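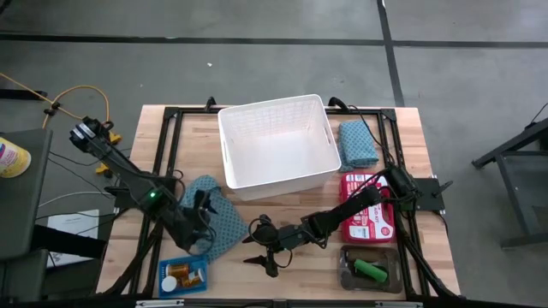
Rizal Nasution
Cell Technician, Statska

Rizal Nasution takes care of one cell only, and he says that this is enough work for one person. The cell has two arms on a black rig with a wooden table, and it practices sorting household things, mostly cloths, boxes and small medical items. We spoke by telephone on a Sunday, the only day when he does not have to keep one eye on the machine.

His morning begins at the table and not at the computer. "First I put my hand on the rail and push," he told me. "If the rail moves even a little, all the other checks are for nothing." After this he follows the cables of each arm with his fingers, from the base up to the gripper. The cables must have a loop big enough for the arm to stretch fully, but a loop too big will catch on the other arm. He learned this in January, when a connector at the left wrist was pulled half out and the arm stopped in the middle of its path. It took him 2 days to find the fault.

"I had changed the motor driver already," he said. "I was very proud of my diagnosis. Then I touched the plug and it clicked."

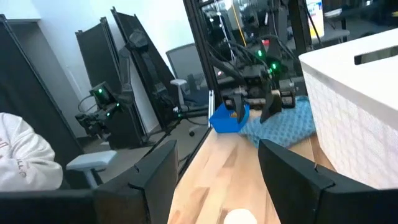
The fingers of the grippers are the part he talks about with most pleasure. He takes them off after every 1,000 closings, cleans them with a cloth and a little alcohol, and looks at the inner faces under a lamp. A worn finger still holds a box very well, he explained, but a bottle cap will turn in it and jump away. "So I test with the cap. The box is too polite, it forgives everything."

When a finger is changed, the opening has to be measured again, and also the small camera at the wrist has to be checked. Nasution keeps a paper notebook for these values. The software, a package called Flavamley, stores them too, but he had once a bad update and lost the whole list for the right arm. He now writes first and types after.

I asked how he sets the two arms so that they do not hit each other over the middle of the table. He said the software has a limit for this, but he sets the limit by hand in the beginning. He moves both arms at the slowest speed to the same point, stops them when he feels uncomfortable, and writes the distance. Then he repeats it from 3 directions. His colleagues at Paisan, where he worked before, used to calculate everything in advance. "They were faster than me, I must admit. But I sleep better."

The next job on his list is the mounting plate of the right arm. Its screws need to be tightened more often than those on the left, and he does not yet know why. He has ordered new washers and is still waiting for them.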